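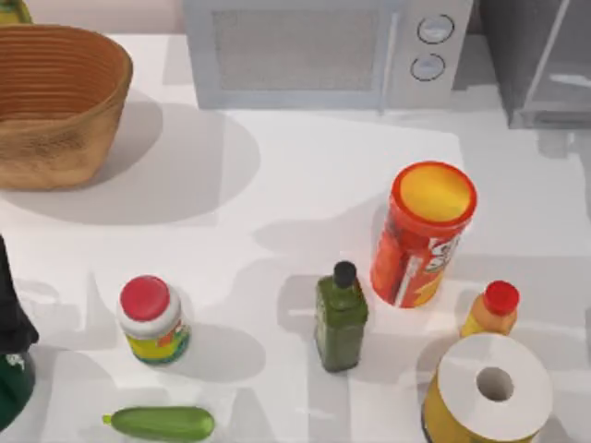

Soneo Bench Cell: counter scene setup and maintenance

Part no. 2377. Supplied by Oststead for pick-and-place trials with a single arm and a fixed overhead camera. This page covers the counter scene pack, which is loaded in the cell controller before any hardware motion is allowed. For wiring and base mounting see the Sotelo base plate page.

Scene contents

The standard counter layout is a rendered kitchen bench with a woven basket at the back left as the place target and a microwave against the rear. Grocery and household items are spread over the front half: chip can, green glass bottle, squeeze bottle, white jar with red lid, cucumber, tall dark bottle and a roll of yellow tape. The wide gap between the basket and the chip can is kept as the approach corridor.

Items with a tilt, such as the chip can, are stored with their full orientation. Do not straighten them by hand in the editor. The grasp table reads the stored value and will be out by the same angle.

Loading the scene

1. Power the controller and wait for the steady green light on the front panel.
2. Open Scenes, select Counter, and load with physics paused.
3. Check that the basket rim is clear of the keep-out zone along the rear of the bench.
4. Release physics. Items should settle within 2 seconds. If the tape roll creeps, raise its friction value one step and reload.
5. Save the settled poses as the start state.

Calibrating the camera

The camera mount sits 1050 mm above the bench surface, measured to the lens face. Fit the calibration board, run the Align routine and compare the result with the figure on the service label. Repeat if the mount has been knocked or the bracket screws have been undone. Screws are M4 and take a 3 mm key.

The light colour in the scene should be set to neutral before alignment. Warm settings shift the edges of pale items on a white bench, and the white jar is normally the first to be missed.

Routine care

Every 200 cycles: wipe the finger pads with a dry cloth, check both pad screws and run the open/close test with no load.

Every November, or at the yearly service: replace the pads, grease the slide with the tube supplied and back up the scene folder to an external drive.

Known fault

Controllers on older firmware may drop an item that lies partly outside the camera view, and list it as "not found". Update the firmware, then reload the scene. The fix was tested by Daichi Hayashi at the Hollel workshop on Mon 16 May.

Spares and service enquiries: Booker Crenshaw, Oststead parts desk.

Related items
Sotelo base plate, drilled
Soneo finger pads, pair
Hollel camera bracket
Calibration board, matt
Soneo Bench Cell: drawer scene pack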